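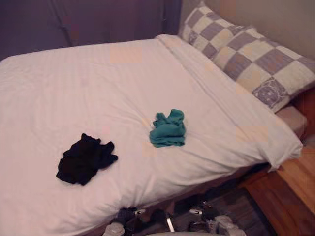 PRENDCOMBE PLOT HOLDERS: MINUTES OF THE SPRING MEETING

Filed under: Land and Plots / Meetings and Minutes

Held 5/5/26 at 7 p.m. in the site office, lower entrance. Plots 1 to 6, 8, 9 and 11 were represented. Apologies from plot 7. Plot 10 remains unsold and was represented by the selling agent, without a vote. The holder of plot 4 took the chair.

1. Minutes of the previous meeting

Agreed as a correct record, with one change. Item 5 should read "foul drain" and not "surface water drain". The change has been made on the file copy.

2. Matters arising

2.1 The gate at the lower entrance has been rehung. The closer is still slow in cold weather. No further work for now.

2.2 The old survey pegs on the line between plots 5 and 6 have been found and marked with tape. See item 4.

2.3 The letter to the highway authority about the sight line at the junction has been acknowledged but not answered. Plot 2 to write again.

3. Access track

3.1 The quotation from Kesska covers 299 metres of track, from the lower entrance to the turning head by plot 9. It allows for scraping off the loose surface, regrading to a crossfall of 1 in 40, a geotextile layer on the soft length, and a new top layer of crushed stone, rolled in two passes. The spur to plot 11 is not included.

3.2 Plot 11 asked why the spur had been left out. The chair said that the spur lies inside the title of plot 11 and that the shared upkeep duty in the transfer deeds stops at the turning head. Plot 11 did not accept this reading and will send a copy of its own deed for comparison.

3.3 There was discussion of whether to tarmac the steep length below plot 3 – the stone there washes down into the ditch each winter. Kesska advised in writing that a hard surface would need a kerb and two more gullies, and possibly consent for the extra run-off. Not pursued this year.

3.4 Agreed: accept the quotation as it stands, with work in August, when the ground should be firm enough for the roller. Seven in favour, plot 11 against, plot 8 not voting.

3.5 Delivery lorries for building work on plots 1 and 3 are to be kept off the new surface for 14 days after it is finished. Both holders to tell their builders.

4. Boundary, plots 5 and 6

4.1 The title plan gives plot 6 an area of 1,127 square metres. The tape measurement made by the holder in March came out smaller. The shortfall is all on the east side, where the present fence does not follow the pegs.

4.2 The holder of plot 5 stated that the fence was there at the time of purchase and that no claim is made to any land beyond the pegs.

4.3 Both holders are content to have the line set out again by a surveyor and to share the fee equally. They will then sign a boundary agreement and lodge it with the title. The matter is private to the two plots and there is no charge to the common fund.

4.4 The chair reminded holders that the lines on title plans show general boundaries only, and should not be scaled from for setting out foundations.

5. Foul drainage

5.1 Plots 1, 3 and 8 intend to share one treatment unit. The unit proposed is the Sopacua, in the size next above the one first priced. The larger tank was chosen to allow for a fourth house if plot 10 is sold on similar terms.

5.2 The design flow used in the calculation is 700 litres a day for each house. Plot 8 thought this high for a two-bedroom house. It was left unchanged so that the sizing need not be done again if a house is later extended.

5.3 Percolation tests were carried out in three holes on the lower part of plot 8. Two gave usable results. The third held water overnight and has been left out of the drainage field, which now moves nearer the track. It must still keep the required distance from the ditch, and the layout drawing will be amended to show this distance.

5.4 An easement will be needed where the pipe from plot 3 crosses the corner of plot 2. Plot 2 has no objection in principle, but wants the pipe laid deep enough for a shed base to be built over that corner – the depth is to be written into the easement.

5.5 The desludging contract is to be in the joint names of the three plots using the unit.

6. Trees and ground clearance

6.1 Famen has cleared the scrub from the verge between plots 4 and 9. Chippings have been left in a heap at the turning head and may be taken by any holder. What is left will be removed before the track work.

6.2 The two ash trees on the north side of plot 9 have dieback in the crown. Plot 9 has asked Famen for a price to fell them. The trees are inside the plot, so the cost falls to plot 9, but the track will have to be closed for part of a day. At least one week's notice to be given.

6.3 No clearance of the top hedge before the end of the nesting season.

7. Charges

7.1 The yearly charge is set at £255 for each plot, payable by the end of June. The unsold plot is charged to the seller under the terms of the original transfer.

7.2 The track work will be paid for from the reserve. Any balance is to be collected as a separate call after the final invoice, in equal shares. Plot 11 asked for its objection under item 3 to be noted here as well. Noted.

8. Any other business

8.1 Plot 6 asked whether a touring caravan may be kept on a plot while a house is being built. The covenant allows this for the length of the build only, with no letting.

8.2 The water company's meter chamber by plot 1 has a cracked lid. Plot 1 to report it.

9. Next meeting

To be fixed once Kesska has confirmed its start date. The meeting closed at 8.50 p.m.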